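Money matters: what the arm bench will need next year

Budget season has crept up on us again, and since several of you have stopped me in the hallway to ask what we're putting in for, I thought I'd set it all down in one place (get yourself a coffee, I do go on).

The arm itself is fine. Bohdan Marchuk went through the service quote with me in August and we both felt it had plenty of years left, so please don't anyone ask for a new one! What does need money is everything hanging off it. A replacement cable set from Toft comes to $677, and a spare pair of fingers for the gripper is $92 – I'd like to order two pairs and keep one in the drawer. The bigger line is a second bin to match the one we have, which Barnirer will make for $1,237 with delivery. That would let Mio Kuroda's group set up their objects while another run is going, and I think we'd all be a little less cross by Friday. 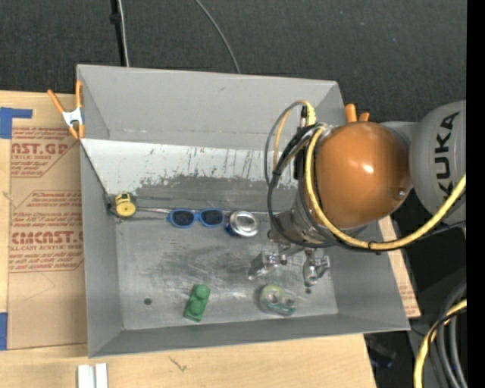
Elaine Peixoto

The metal floor and the sloped panel have picked up their share of scratches, and I've asked Barnirer whether a liner could be added to the new one. They're thinking about it. Clamps we can buy out of petty cash, so no forms for those, please.

If your group wants anything added, send me the part, the price and a line on what it's for by Tue 12 November. Small things count too, even the ones you've been quietly paying for yourselves.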